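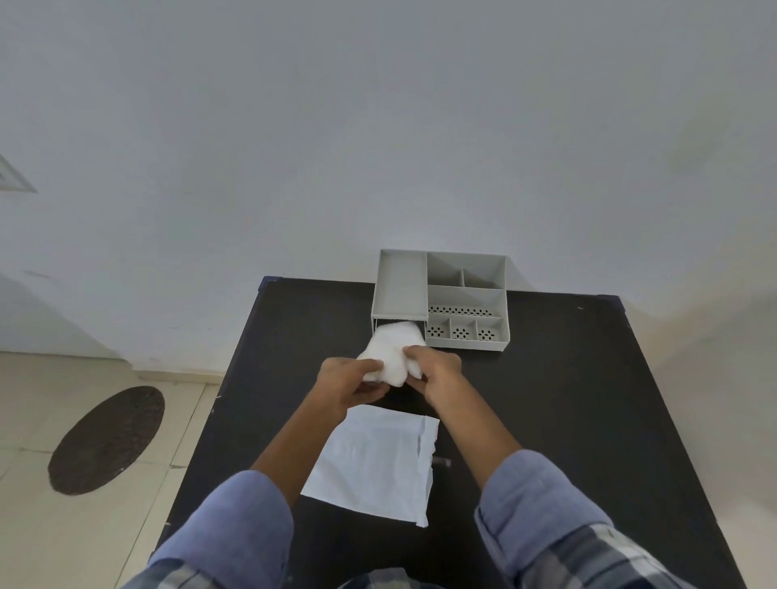

Drulia halts cloth task on Jaltus arms after force limit fault

Drulia has withdrawn the cloth-stowing routine from its Jaltus two-arm bench robot after a fault let the arms go on pushing once the set force limit had been reached. The withdrawal covers all 125 machines in use. Other routines are not affected and owners have been told they can carry on running them.

The company issued the notice in June 2025, after a test operator at its Matheson site had two fingers pinched between a gripper and the upper part of a desk organiser. She was treated for bruising and went back to work. The organiser cracked along one wall and was replaced.

Jaltus learns its tabletop routines from recordings of people doing the same job by hand, seen from head height. The cloth task is a simple one for a person. A white cloth is taken up in both hands, bunched, and pressed into a low opening at the left of a plastic organiser, under the taller compartment. The recordings are made at a dark table set against a plain wall, and the robot works at a table of the same height with the organiser in the same place.

A person doing the job presses down and forward at once, often with the fingers spread over the bundle, and eases off as the cloth gives. The robot has no such feel in its fingers. It reads load from the wrist and stops when the load goes over a limit, which for this routine is 50 newtons on each arm.

According to the fault report, the limit was in place and set to the right value, but it was checked against the wrong number. After a change made in release 3 of the motion software, the check used a running average of wrist load taken over a full stroke. A slow, steady push raised the average as intended and the arm stopped. A short, hard push at the end of a stroke did not raise it enough, and the arm drove on to its target position.

The end of the stroke is where the cloth routine does most of its work. If the cloth has gathered in a lump at the mouth of the opening, the arm meets it late and meets it hard.

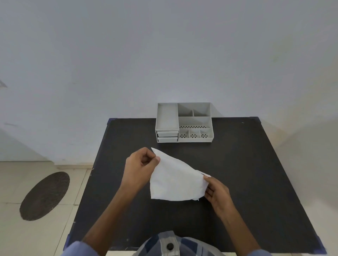 Robotics / Faults and recalls

Drulia found the same pattern in stored logs from nine machines. None of those cases involved a person. In most of them the organiser had slid back until it met the wall and the arm then stalled, which raised a motor current alarm. Operators cleared the alarm and restarted the routine, as the manual told them to. The alarms were logged as stalls and were not passed on for review.

"The current alarm was doing the job the force limit should have done," said Rory Dunbar, head of motion control at Drulia. "It was doing it late, and at a load we would never have signed off. Those logs should have reached us the first time."

The recordings were checked as part of the inquiry. They were made for Drulia by Hunine, a contractor that supplies hand demonstrations for several kinds of soft goods. Beverley Tuhiwai, who runs the recording work at Hunine, said her team had been asked whether people in the recordings were pushing harder than the task called for.

"You can't read force off a picture of a hand," she said. "You can see the cloth fold and you can see where the hands go. We told them that when the work was agreed, and it is in the notes that go with every batch."

Drulia accepted the point. Its report says the recordings were sound and puts the fault down to the load check alone. It does raise a second matter, however. The recordings hold long stretches of cloth held loosely between two hands in front of the organiser, and shorter stretches of pressing. The routine trained on them copies hand position well in both phases but has little to go on when the cloth resists. With a working force limit this would show up as a failed attempt. Without one, it showed up as a hard push.

The fix has two parts. Wrist load will again be checked on every control cycle, with no averaging, and the arm will back off along its own path when the limit is passed — the earlier behaviour was to hold position, which can keep a trapped hand trapped. The limit for cloth routines will also be lowered, though the new value has not been published. Drulia says it depends on tests with thin and thick cloths and with the organiser both fixed and free to slide.

Three machines at Matheson are running the new software with a load cell fitted behind the organiser opening. Staff there must now stand clear of the table while the arms are moving and may not steady the organiser by hand. The practice had become common, and it was how the operator's fingers came to be near the gripper. The written procedure had neither allowed it nor forbidden it.

The cloth routine is due back in October if the tests are passed. Until then it is locked out by a remote update, and machines that are not connected must be updated from a memory stick by the owner. Drulia asks owners of unconnected machines to confirm in writing that this has been done. Owners who have written their own routines on top of release 3 should check whether they rely on the wrist limit as a stop, and should not run them near people if they do.

Stall alarms from any Jaltus machine should now be reported, with the log file attached, whether or not the routine completes after a restart.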